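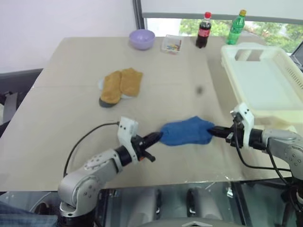 2021-12-12

Dye bath, second go with the Salgado wool. Recipe as in October except for the alum, which I cut back after the last lot came out sticky. Skeins soaked overnight in the small bucket. Weighed dry before that: 355 g for the lot, label says 100 g a skein, so one of them is heavy or the wool was damp when I bought it. Check the others on the shelf.

Bath brought up slowly to 91 degrees and held there. The Vikitz thermometer reads a touch low against the glass one, so go by the glass one. Left to cool in the pot with the lid on.

Colour is nearer slate than I wanted. The swatch from the edge of the pot is more even than the one from the middle - too crowded in there, I think. Next time split into two pots or use the big pan if Triludier have sent the new lid.

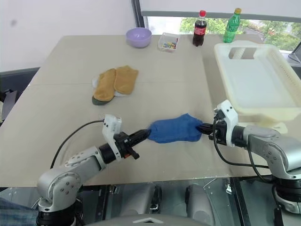

Adelmo Cocco
Dyer, Stiketari workshop

Rinsing took 3 changes of water before it ran clear. Added vinegar to the last one out of habit, no idea if it does anything at this stage. Skeins are on the rack by the back window, turned once. Please leave them there until they are dry all through, the radiator made the ends go stiff last time.

Exhaust bath kept in the lidded tub, marked with the date. There is around a third of the strength left in it, good enough for a pale grey on the leftover singles.

To do: order alum, wash the glass rods, cut a swatch for the light test and pin it in the window with half covered. Rub test still to do - white cotton, dry first and then damp. Write both results on the card with the swatch.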